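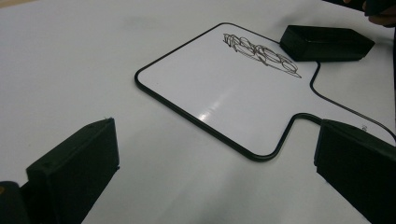

OK I caved and got one of those little dry-erase boards with a handle, the kind you hold up in trivia games. Gerd Fuchs talked me into it and I have zero regrets so far!

It lives on my desk at Grudeo now. Phone numbers, doodles, lunch orders – all of it goes on there and then gets wiped off again.

Tip if yours ghosts: scribble over the old marks with a fresh marker, then go at it with the eraser right away. Works like 3 times out of 4 for me. 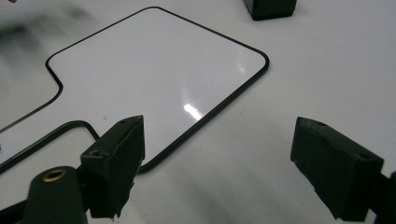
shiny white, black border, ready for more doodles

Anybody know a marker that doesn't stink up the whole office??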